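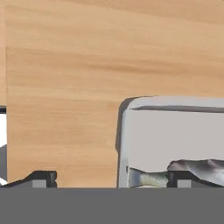

4.2 木目調作業面と「温かみ」評価の再検討

木質の机上面が利用者に心理的な安らぎを与えるという主張は、オフィス家具の分野ではほとんど常識のように扱われている。しかし、引用をたどっていくと、根拠となる実験の数は意外に少ない。しかも、その多くは印象評定を一度だけ行ったもので、評定者が何に対して「温かい」と答えたのかは明らかでない。色なのか、木目の模様なのか、あるいは「木である」という知識そのものなのか。本節では、この三者が十分に切り分けられないまま結論だけが流通している点を問題にする。

図3 明るい黄褐色の地に、やや濃い蜂蜜色の木目が横方向に走る机上面(コンピュータによる描画)。

図3のような面を画面上で見せられた評定者が「自然な感じがする」と答えたとして、そこから実物の木材の効果を論じることはできないはずである。描画された木目には手触りも匂いもない。にもかかわらず、画面提示による評定と実物の机を用いた評定を区別せずに集計した報告は少なくない。Nygård社の家具カタログに付された技術資料もその一つで、画面で得た値と展示室で得た値が同じ表に並び、提示条件の欄は空白のままである。

我々は8月に、Finunholmの共用オフィスで251名を対象とする質問紙調査を行った。記入漏れのあるものを除き、分析に用いた回答は235名分である。調査票では、机上面の色、木目の明瞭さ、全体の印象を別々の項目とし、それぞれを4段階で尋ねた。先行研究では7段階や9段階の尺度が好まれるが、段階を細かくすれば測定が精密になるという考えに、我々はあまり説得されていない。中央の選択肢に回答が集まれば、平均値はいかにももっともらしい数字になる。しかし、それは回答者が判断を保留した結果かもしれない。

全体の印象と強く関連していたのは、木目の明瞭さよりも色の明るさであった。木目がはっきりしているかどうかは、色の項目を統制すると、印象の差をほとんど説明しなかった。この結果だけを見れば、明るい黄褐色の無地の天板でも同程度の評価が得られると言いたくなる。ただし、今回の調査には無地の天板が含まれていない。したがって、その推論は我々のデータの外にある。製造者側の文献では、この種の飛躍がごく自然に行われている。

Polteck社が配布している天板見本「Namer」シリーズについても触れておく。同シリーズには12種の面材があり、それぞれに「くつろぎ指数」なる数値が付されている。指数の算出方法は見本帳に記載されておらず、問い合わせに対しても、社内基準によるとの回答しか得られなかった。算出方法の分からない指数を独立変数に据えることはできない。本研究で同シリーズの見本を用いながら指数を採用しなかったのは、このためである。なお、見本の順位を指数に従って並べると、価格の順位とほぼ一致する。偶然である可能性は排除できないが、指数が何を測っているのかについて疑いを抱かせるには十分であろう。

もう一つの難点は、慣れの扱いである。机は毎日使うものであり、初見の印象が数か月後まで保たれる保証はない。今回の回答者の多くは同じ天板を長く使ってきた人々で、「温かい」という回答が面材への評価なのか、使い慣れた場所への愛着なのかは、質問紙からは判別できなかった。在席年数を共変量に加えると色の効果は小さくなったが、消えはしなかった。この残った部分を面材の効果と呼んでよいかどうか、我々の間でも意見は一致していない。

照明条件も統制しきれていない。窓側の席では、同じ天板でも時刻によって色味が大きく変わる。回答時刻の記録を求めたものの、空欄が多く、分析には使えなかった。色の明るさが主要な要因であるとする先の結果は、天板の色よりも席の明るさを拾っている恐れがある。この点は次節で、北側の席に限った再分析として報告する。

シェア 12 コメント 4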